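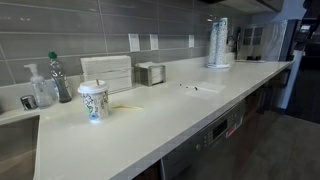

Kapitel 12
Manipulatoren in Küchen und Teeküchen: Regeln für den Betrieb am Arbeitsplatz des Menschen

12.1 Gegenstand des Kapitels

Die sicherheitstechnische Beurteilung eines Roboters beginnt mit der Fläche, auf der er arbeiten soll. In der Fertigung ist diese Fläche in der Regel für die Maschine gebaut worden; in einer Küche ist sie für Menschen gebaut worden und wird von ihnen weiter benutzt. Auf einer Arbeitsplatte dieser Art stehen Seifenspender, Getränkeflasche, Papierservietten und ein Kaffeebecher mit Rührstäbchen nebeneinander, dazu gestapelte Pappbecher, und in der Platte liegt ein Spülbecken. Jeder dieser Gegenstände ist für die Beurteilung von Belang, auch wenn er mit der eigentlichen Aufgabe des Manipulators nichts zu tun hat. Ein Becher kann umgestoßen, eine Flasche gegen die Wand gedrückt, ein Serviettenstapel in den Bewegungsraum geschoben werden.

Das vorliegende Kapitel behandelt die Anforderungen, die an Aufstellung, Betrieb und Dokumentation ortsfest montierter Leichtbauarme in solchen Umgebungen zu stellen sind. Mobile Plattformen werden in Kapitel 13 behandelt. Die mechanischen Grundlagen des Greifens werden vorausgesetzt.

12.2 Normativer Rahmen

Für Industrieroboter sind die Anforderungen an Konstruktion und Integration in der Normenreihe EN ISO 10218 niedergelegt. Ergänzend enthält die technische Spezifikation ISO/TS 15066 Angaben zum kollaborierenden Betrieb. Für die Risikobeurteilung selbst ist EN ISO 12100 heranzuziehen. Keines dieser Dokumente ist für die Teeküche geschrieben worden. Der Betreiber hat daher in jedem Einzelfall zu prüfen, welche Festlegungen sich übertragen lassen und an welcher Stelle eigene Regeln zu treffen sind.

Als durchgehendes Beispiel dient in diesem Kapitel die Hausregel Gumley, die am Standort Plillstead für Greifversuche an Küchenarbeitsplatten gilt. Sie wurde im Rahmen des Projekts Campos erarbeitet und liegt in der Fassung vom Donnerstag, 19. Dezember 2019 vor. Die Hausregel ersetzt keine Norm. Sie legt fest, wie die Risikobeurteilung im täglichen Betrieb umgesetzt wird, und ist in ihrem Umfang bewusst knapp gehalten.

12.3 Die drei Zonen der Arbeitsplatte

Die Hausregel unterscheidet an jeder Arbeitsplatte eine Greifzone, eine Randzone und eine Sperrzone. Die Greifzone ist derjenige Teil der Fläche, auf dem der Greifer Gegenstände aufnimmt oder ablegt. In der Randzone dürfen Gegenstände stehen, sofern der Arm sie auf den freigegebenen Bahnen nicht erreicht. Die Sperrzone umfasst Spülbecken, Armaturen und elektrische Anschlussstellen einschließlich eines Streifens von 30 Zentimetern, gemessen in der Ebene der Platte.

Die Grenzen der Zonen werden vor der ersten Inbetriebnahme in eine Grundrissskizze eingetragen. Eine Markierung auf der Platte ist zulässig, aber nicht vorgeschrieben – in Räumen mit Publikumsverkehr hat sie sich als wenig haltbar erwiesen. Wird ein Gegenstand aus der Randzone in die Greifzone verschoben, ist der Betrieb anzuhalten und der Ausgangszustand wiederherzustellen.
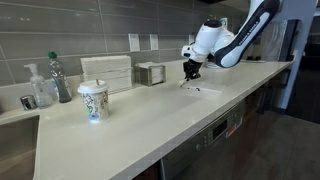 Abb. 12.2: Franka-Emika-Arm mit Zweifingergreifer über einer Küchenarbeitsplatte. Der Greifer hält einen kleinen weißen Gegenstand; darunter ein Papiertuch.

12.4 Annäherung und Bewegung nahe der Oberfläche

Die letzte Strecke vor dem Kontakt mit der Platte ist gesondert zu betrachten. Gerade in dieser Phase besteht die Gefahr einer Quetschung zwischen Finger und Platte, und gerade hier greifen Anwesende erfahrungsgemäß ein, wenn ein Gegenstand verrutscht. Die Hausregel verlangt für den Nahbereich eine verminderte Geschwindigkeit, deren Wert aus der Risikobeurteilung zu entnehmen und am Bediengerät fest einzustellen ist. Eine Änderung durch das Bedienpersonal während des Versuchs ist unzulässig.

Während der Arm sich bewegt, hält niemand eine Hand in die Greifzone. Das gilt ebenso für das Wegräumen von Krümeln, Tüchern und Verpackungsresten. Reinigungsarbeiten erfolgen ausschließlich im überwachten Stillstand; vor dem Wiederanlauf ist durch Sichtprüfung festzustellen, dass keine Hilfsmittel auf der Platte verblieben sind.

Bei Versuchen mit Anwesenden sind stets 2 Personen einzuteilen. Die eine führt den Versuch, die andere beobachtet den Raum und hat den Not-Halt in Reichweite. Ein Wechsel der Aufgaben ist nur zwischen zwei Durchgängen gestattet und wird im Protokoll vermerkt.

12.5 Prüfung des Greifers und des Greifguts

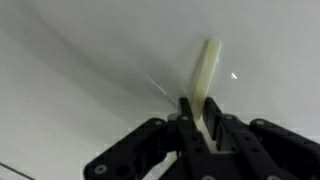

Der Greifer ist vor jeder Versuchsreihe einer Sichtprüfung zu unterziehen. Zu prüfen sind der feste Sitz der Verschraubungen, der Zustand der Fingerflächen und die Freigängigkeit der Glieder. Bei einer Bauart mit flachen, annähernd senkrecht stehenden Fingerflächen, die einen schmalen hellen Quader von beiden Seiten klemmen, liegen mehrere Schraubenköpfe offen in den schwarzen Gliedern und lassen sich ohne Demontage kontrollieren. Ragt das Greifgut weit über die Finger hinaus, so ist das freie Ende in die Bahnplanung einzubeziehen. Maßgeblich für den Abstand zu benachbarten Gegenständen ist stets die äußerste Kante des gehaltenen Teils.

Für das Greifgut gelten eigene Anforderungen. Scharfkantige, zerbrechliche und heiße Gegenstände sind am Standort Plillstead ausgeschlossen. Offene Gefäße mit Flüssigkeit dürfen nur nach gesonderter Freigabe gehandhabt werden. Die Freigabe ist an den einzelnen Gegenstand gebunden und nicht auf ähnliche Teile übertragbar.

12.6 Dokumentation

Jeder Durchgang wird in der Protokollsoftware Nikia erfasst. Der Eintrag enthält die Bezeichnung der Arbeitsplatte, die gültige Zonenskizze, die eingeteilten Personen, das Greifgut und sämtliche Unterbrechungen mit Angabe des Grundes. Für die erste Auswertungsperiode, die im Oktober endete, lagen 361 Einträge vor. Sie bilden die Datengrundlage der Übungsaufgaben am Schluss des Kapitels.

Unterbrechungen sind auch dann einzutragen, wenn sie folgenlos geblieben sind. Ein Protokoll ohne Unterbrechungen gilt nach der Hausregel als prüfbedürftig und wird dem Verantwortlichen für den Arbeitsplatz vorgelegt.

12.7 Aufbau der folgenden Abschnitte

Abschnitt 12.8 führt die Risikobeurteilung für eine einzelne Arbeitsplatte vollständig durch. Abschnitt 12.9 behandelt die Festlegung von Geschwindigkeits- und Kraftgrenzen, Abschnitt 12.10 die Unterweisung des Personals. Die Formblätter zur Zonenskizze und zur Sichtprüfung des Greifers finden sich im Anhang.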